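Tidance regional open day, 14/10/2018 — quick notes

Got in late, parking was awful. Badge table run by Ulla Huttunen, who signed me in under the wrong sponsor. Fixed it. Coffee ok. 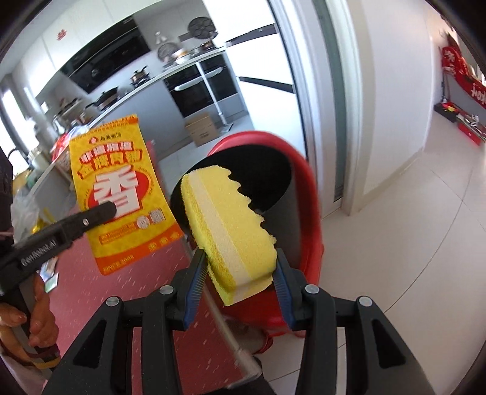
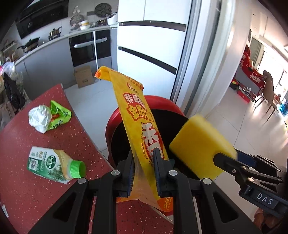
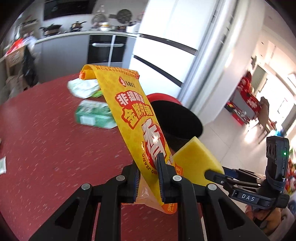 First talk was Martti Turunen on the new starter kits. Three levels now, the middle one gets you into the Prundis skin care line without the extra fee. He kept saying "launch window" but no closing date on any of the slides. I asked. He said watch your email.

Then the comp plan. Long. Bonus pays on 5 personal customers instead of packages sold, wich I like better. You have 14 days to place your first order or the spot rolls up to your sponsor. Top rank needs 3,000 in group points for the month. Sumeya Derese said she hit 1,831 in July working evenings only, and showed the statement — points, not dollars, people near me mixed that up.

Lunch: soup, rye bread, ran out of the good cheese.

Warehouse walk after. Smaller than I expected. Lenni Koskela showed us the packing line and the returns shelf. Unopened product only for refunds, box has to be intact. Write that down if your signing anybody up.

Skipped the leadership session, had a bus to catch. Heikki Riihimäki has the handouts if you want a set. Still waiting on the price list, will post it when I get it.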